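Why I still watch the local news at six

My sister rang last week to tell me she'd cancelled her telly package, and the first thing I said was, "But what about the news?" She laughed for a good while. She gets hers on her computer now, she said, in bits, when she feels like it. I can't do it. I like a person behind a desk telling me things in an order somebody else has picked.

I blame Stavros Leka. If you didn't grow up within reach of the Vidness transmitter you won't have heard of him, but for most of my childhood he read the evening bulletin on our regional channel, and my gran wouldn't have her tea until he'd said goodnight. He had this way of putting his pen down before a sad story. It was such a small thing! We all knew, though. The pen went down and Gran would say "oh dear" before he'd opened his mouth.

He wasn't smooth, I should say. He used to lose his place, and once he read the same story about a harbour wall twice in one programme with exactly the same concern both times. My dad wrote in about it. He got a signed postcard back and no mention of the wall, and the postcard lived on our fridge until the fridge went.

Anyway, what set me off on all this was going to hear Hrvoje Zupan speak in June. He does the weekday programme now (he took over after the two or three presenters who came between, none of whom stuck) and he was giving a talk at the library in Nisbet. I'd expected maybe a dozen of us and a plate of biscuits. There were more people than chairs, and I ended up perched on a radiator next to the large print westerns.

He was much funnier than he is on screen. He started out at sixteen making tea at a radio station called Cundari, where the whole newsroom was a cupboard with a phone in it, and his first time on air was reading out lost pets. He still remembers a tortoise. He said he was so nervous he gave out his own mum's number instead of the owner's, and she took calls about that tortoise for a month and got quite fond of one of the callers.

Then he moved to television as a runner, then a reporter, and he spent years doing what he called "the ribbon jobs", which is any story where somebody opens something. New bypass, new swimming baths, new wing on the factory. He reckoned he'd done 400 of those, and he could only remember being sent home from one of them, for wearing a tie the same colour as the mayor's.

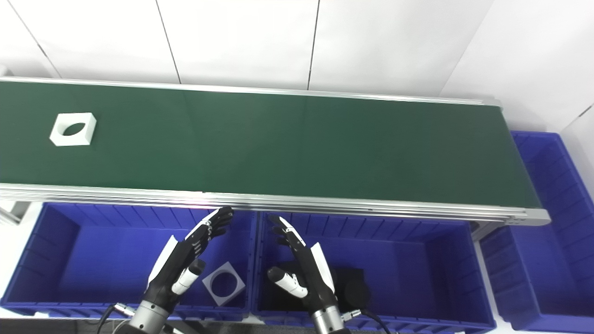
A white block on a green conveyor belt, with blue bins below.

I put my hand up at the end and asked him about Stavros. I went bright red doing it. He said they'd overlapped by less than a year, and that on his first day Stavros took him to the canteen, bought him a scone and told him two things: never eat a scone before going on air, and always read the names out loud beforehand, every single one, even the ones you think you know. Somebody's family is listening for that name, he said, and it may be the only time in their lives it's on the television. I thought that was lovely. I've thought about it a lot since, mostly while watching other people get names wrong.

He was fairly open about money too, which I hadn't expected. The talk got round to how the programme used to have its own crew in every town and now there are two cars for the lot. Storkilora, the company that has the channel these days, wanted to cut the bulletin down to ten minutes and put a quiz on after it. There was a petition – you may remember it, I banged on about it enough – and they got 3,000 signatures, when they'd only been hoping for 1,000. The bulletin stayed as it was. The quiz went on at lunchtime and I'm sorry to say I quite like it.

A man near the front asked whether he'd ever go off to one of the big national channels. Hrvoje said he'd been for a screen test once, years back, and they'd told him his eyebrows were "busy". Huge laugh. He didn't really answer the question after that, and I did notice that. I hope it doesn't mean anything. He has such a nice way of interviewing people, he lets them get to the end of a sentence, and I'd hate to lose him to some studio with a glass floor.

Afterwards there was a queue to say hello and I joined it, then lost my nerve with roughly 50 people still ahead of me and went and looked at the gardening books. I got as far as the bus stop and wished I'd stayed. I'd wanted to tell him about Gran and the pen. I might write to him. Dad would approve, and I could do with a postcard for the fridge.

So that's me, still there at six with my plate on my knee. My sister thinks I'm a hundred years old. If any of you remember the Stavros days, do drop me a line, particularly if you know what the tune was before they changed it. I can hum it, but I can't find anyone who knows what it's called, and it's driving me up the wall. It has a sort of trumpet bit in the middle.

Posted 8 Jul 2001
Reading time: 4 minutes

Recent posts
The weather girl who taught me to knit
Radio plays for a long ironing pile
Your letters about the lunchtime quiz
Whatever happened to the closedown music?

All words mine, please ask before borrowing | Write to me | Back to top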